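Three Months with the Brodside Arm Kit

I bought the Brodside arm kit in December, after going back and forth on it for most of the fall. I run a small sorting and packing operation out of Narnport, with one long bench and never enough hands, and I wanted to know whether a kit at this price could take over some of the dull picking. It cost me 2000 dollars with shipping. I paid for it myself and have no arrangement with the company.

The kit comes in two boxes. One has the arm, already put together up to the wrist. The other has the gripper, the wrist camera, the power supply, a bag of screws and a thin paper manual. The manual is fine for the first day and not much use after that. I ended up reading the setup pages on the Brodside site with the laptop balanced on a stool.

Putting it together took me an evening. The base has to be bolted to something that does not flex. My old bench top did, so I ordered a slab from Comudwood and mounted the arm on that. It added 400 dollars I had not planned on. If you already own a stiff bench you can skip that cost. The clamps that ship with the kit are too small for anything thick, and I would replace them right away.

Calibration is the part I liked least. You move the arm by hand through a set of poses, and the software lines up the camera with the gripper. The first time it failed near the end and did not say why. I had left a cable looped over the elbow joint. Once I moved the cable it went through, and I have only had to repeat it when I bump the wrist.

Most of my work is plastic containers and trays, and a lot of them are clear. That was my main worry before buying. Cardboard and painted metal gave the arm no trouble from the start. Clear plastic is harder. The wrist camera gets very close to the goods, and from there the floor tiles show right through the wall of a container while the container's dark rim is only one of several dark lines in view.

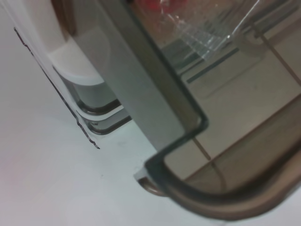 Does the kit need an internet connection to run? Only for the first setup and for updates, and after that everything runs on the computer you plug it into.

I turned updates off after one of them reset my saved positions. Support told me to export the settings file before updating. I do that now. The file is small and the export takes a few seconds, but the program should offer to do it for you.

Back to the clear plastic. With the stock settings the gripper would often close short of a rim or come down on top of it. Two changes helped. I moved the bench lamp to one side so there was less glare, and I set the approach speed to 30 percent. It is slow to watch at that speed. I load the bench, start a run and go do labels, so the slowness matters less to me than it would in a busier shop.

Nested trays are still a problem. If two are stuck together it will pick up both. I separate them by hand before a run and have stopped trying to fix it in software.

The rubber pads on the fingers wear down. Brodside sells replacements in packs of 8, and I am on my second pack. I tried a softer pad from Biwott as well. It held smooth plastic better but picked up dust and had to be wiped often, so I went back to the originals.

Noise is low. I can listen to the radio next to it. The power supply fan is louder than the arm.

I also looked at the Biwott arm before buying. It has a longer reach and a better manual, but the camera was extra and the gripper choices were limited at the time. For larger boxes I would probably have gone that way.

I am keeping the Brodside. It does part of one job and I still check the output at the end of every run. I have asked support whether the wider fingers will fit my version of the wrist, and I will add their answer to this post when I get one.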